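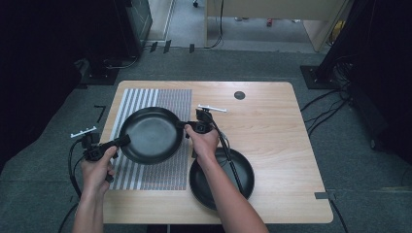 # Teaching by hand: common questions

Last updated 15 Jul 2019

**Do I need to know how to program?**

No. You hold the two grippers, do the task, and put things back. Skurach records how the grippers move and when the jaws open and close. Someone on the Clastberg side turns that into something the arms can follow.

**Why hand-held grippers and not the remote desk?**

Both are in use. Hand-held is quicker for kitchen tasks, where you need to feel the weight of a pan. The remote desk is for jobs on the Pekari arms themselves, mostly fine placing and anything near the heater.

**How long is a session?**

70 minutes, with a break in the middle. Most people manage 22 good recordings of a pan task in that time. Folding tasks are slower.

**What are the white bars on top of the grippers?**

Markers for tracking. Try not to cover them with your sleeve or turn them under the table. If tracking is lost for more than a moment the screen goes amber and you should start that recording again.

**I dropped the pan. Does that spoil it?**

Stop, press discard and reset the table. If the pan only slipped a little and you caught it, carry on - small corrections are useful and we keep them.

**Where should I grip a frying pan?**

One gripper at the end of the handle, the other near the rim. Close the rim side first. You can vary the height of the lift and your speed, but keep the same order within a set.

**Can I do it left-handed?**

Yes. Choose "swap" in Skurach before the first recording. It can't be changed halfway through a set.

**The trigger feels stiff.**

Tell the desk. Grippers 9 and 19 are due to be replaced in September and are best left for short sessions.

**Can I move the stands or the floor tape?**

Please don't. If you knock a stand, the space has to be calibrated again before anyone records. Watch the cables when you step back.

**Who can use the recordings?**

Clastberg and the Robles project. Sound is not recorded. To have your sessions removed, write to the desk with your session numbers.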